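Progress report: Olunon bus restoration, second stage
To: Kedora Transport Heritage Fund
From: Chia-jung Chiu, project lead

The short version is that the coach is further along than it was in July and not as far along as the schedule says it should be. I would treat the schedule with some caution. It was drawn up before anyone had lifted the floor.

Body and frame. All the rotten floor on the driver's side is out and new boards are down as far as the rear axle. Brandden quoted us for 29 window seals and delivered them on a Thursday, as promised. Six of them don't fit. They say our window pans are out of true, and I say the seals are the wrong section. We are holding back payment on those six until somebody measures both properly.
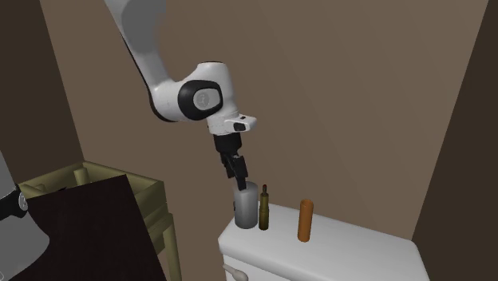 Engine. It runs. I would not read much into that. It has run for a total of maybe an hour, in the yard, with no load on it, and the oil pressure drops when it idles. The Rutherford shop believes a new pump will cure it. They believed the same about the water pump last year, and we ended up replacing the radiator. I have asked for the bearings to be checked before we buy anything else.

Money. We have spent $705 on upholstery samples and trim, which I think was too early, and $600 on towing and storage. Labor stands at 153 hours, though the sign-in sheet has gaps and the true number is probably higher.

Public outings. The grant application said the coach would carry passengers at the Olunon summer running day. I can't promise that. Brakes, wiring and inspection all have to come first, and the wiring hasn't been started. A static display is realistic.

What we are asking for: no new money at this stage, but please move the trim allowance over to brakes. Seats can wait. The next report will have the bearing results and whatever we settle with Brandden.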